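How strict should the house rules be for a two-arm table?

Eugénie Hamel

We have a pair of small black arms on a table at our unit in Drorkdale, and their job is cloths. They pick up a cloth, move it to a wire basket, and on a good afternoon they let go of it. The landlord (building dated 1919, attitudes to match) has asked for "the written safety rules", and until he asked there weren't any. My first draft ran to 25 rules and the other three people here stopped reading at the one about jewellery.

I've cut it down. Would anyone who does this for a living tell me what's missing, or what's daft?

1. One person is in charge of the arms at any moment, and everybody in the room knows who it is. They hold the stop button. Holding it means in the hand, and a pocket is not a hand.

2. Look at the fixed camera's view before every run. If all you can see is a grey blur, stop and find out what it's looking at before you let it move.

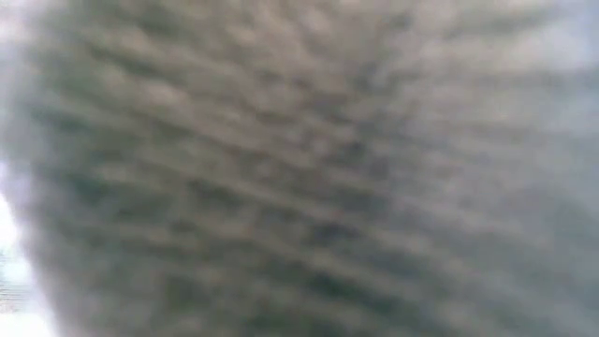
3. Hands stay off the black surface while the arms are powered. If a cloth needs rescuing, stop first and rescue second.

4. No food or drink on the table, and spray bottles labelled with what's in them.

5. The exclusion line is 1180 mm from the table edge. I measured full stretch, added a bit, and then added a bit more for whoever ignores it.

The landlord would also like us to "comply with the robot standard", singular. I haven't had the heart.

Pludetti

Not bad. I'd swap the order, though. People read the first rule, skim the second and sign the bottom, so put hands first and let the camera have its turn later.

Your bigger gap is the floor. Every set of rules I get sent is about the arm, and every entry in our accident book is about somebody's feet. We had one sprained ankle and one monitor pulled off a shelf in the same month, and the arm was switched off for both. Write down where cables are allowed to go, cover the ones that have to cross a walkway, and make picking up scraps part of starting the session. Closed shoes too, and keep them outside the line along with the person in them.

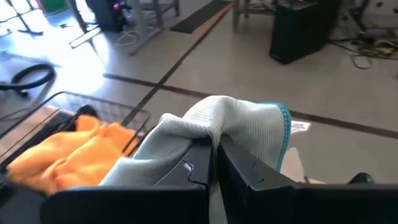
Then there's pinching. Small grippers look harmless and people treat them like salad tongs. Put a force limit in the software, lock it with a password, and write the limit on the sheet so that anyone who finds it changed knows it was changed. Soft goods make this worse in a sneaky way: a cloth hides the fingertips, so you reach for what you think is fabric. Long ribbons, scarves and lanyards should stay well out of it for the same reason. Keep your jewellery rule. It was a good rule and they should have read it.

As for the landlord, what he wants is a risk assessment with a date on it. Do one for the whole setup, meaning arms, grippers, table, baskets and people, and redo it when any of those change. Buying an arm with a certificate doesn't certify what you then bolt it to.

One last thing about two arms. Your stop button has to stop both. Test it at the start of each session with both of them moving, at the slow setting, and get somebody to initial it. I have met a stop button that stopped the left one.

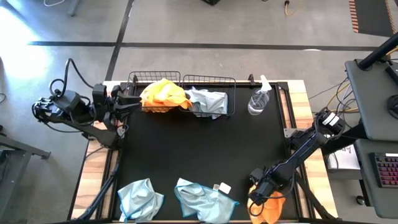
Joly disagrees about the initials: at Sanness we had a sheet like that and one bloke filled in all of December before lunch. We now have whoever is on the button say "stop tested" out loud to the room, and the run doesn't begin until another person answers. It feels silly for a week. Agree with the rest, especially about both arms. I'd also add what to do after a stop, as that's when people dive in. Ours says wait for the arms to settle, check what's being gripped, then open the gripper by command and don't tug.

marlpit_dave

just put a fence round it

Eugénie Hamel

Thank you all. Hands are now rule one and floor is rule two. Dave, the landlord likes your idea best and wants to know who's paying.

Related

Does a risk assessment need redoing after changing grippers?
Cable covers that don't become the trip hazard
Stop button wired to one arm only, is this normal?
Floor tape keeps peeling off concrete
How close is too close for visitors?
Landlord wants "the robot certificate"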